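Sirero household waste diary - README

Last touched 10/30/18. Snædís Holst keeps the files, Maëlle Melnyk did the cleaning and most of the swearing at date formats. Still a bit rough in spots, sorry.

What it is

Diary entries from households in Trerbridge and Jodness, written down as they threw stuff out. One row per item. 85 households signed up, 3 dropped out before they wrote anything, their IDs are left as gaps. Don't renumber them.

We wanted to know how people sort at the kitchen bench when the council leaflet doesn't cover the thing in their hand. So the diary asks what it was, which bin it went in, and how sure they felt. The "how sure" column is the good one.

Files

diary.csv - the main one
households.csv - one row per household, number of people, house or flat, which town
bins.csv - which bins each street gets and what colour the lid is
notes.txt - free text, spelling left as written
old/ - ignore unless you like pain

Columns in diary.csv

hh_id - household, matches households.csv
day - 1 to 20, counted from the day they started, not a calender date
item - their words
item_group - our words, 16 groups, list at the bottom of notes.txt
bin - general, recycling, green, soft plastics, other
sure - yes, sort of, no
why - optional, mostly blank

Soft plastics

The messy group. Bread bags, chip packets, biscuit wrappers, the film off a tray of mince. Jodness has a drop-off at the shops, Trerbridge has nothing, so the same wrapper is "right" in one bin in one town and a different bin in the other. We coded what people did and left the judging out of it. Foil-lined packets went in with soft plastics even though plenty of you wrote in to say they shouldn't.

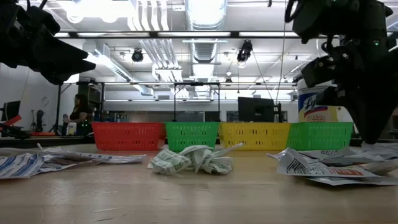

Known problems

- Day 1 is too long in most diaries. People cleaned out a cupboard for the occasion. Drop it if you're after typical amounts.
- Household 20 wrote everything in pounds and ounces in the item field. Left as is.
- "Green" means the garden and food bin here. A few Jodness people used it for the bin with the green lid, which on two streets is recycling. Check against bins.csv before you trust it. Maëlle fixed the ones where the notes made it obvious, the rest are flagged with a 1 in colour_check (column at the far right, added late, not in the list above).
- Apostrophes are broken in anything typed on a phone.
- No weights. We tried kitchen scales in the pilot and everyone hated it.

Lid colours deserve their own line. The two towns changed contractors at different times and kept the old bins, so one street can have three colours of lid for the same collection. Dong, who did the Trerbridge side for us, sent a spreadsheet with the colours by street and that's what bins.csv is built from.

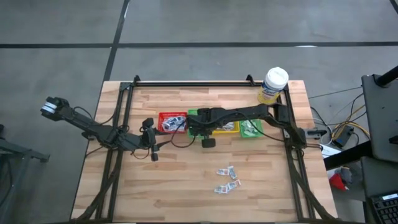

Streets missing from it were new builds with no collection yet, they come up as NA. Join on street plus town, because both towns have a Mill Road and we lost an afternoon to that one.

Using it

Free for teaching and research. Say where you got it. Please don't try to work out who anyone is - the towns are small and some of the notes are more personal then we expected. If you spot a name we missed, email Snædís and delete your copy of that row.

Missing values are blank in diary.csv and NA everywhere else. Yes, we know.

To do

- merge "yoghurt tub" and "yogurt tub"
- decide about nappies
- second round in Jodness, maybe, if the money comes through
- put colour_check in the column list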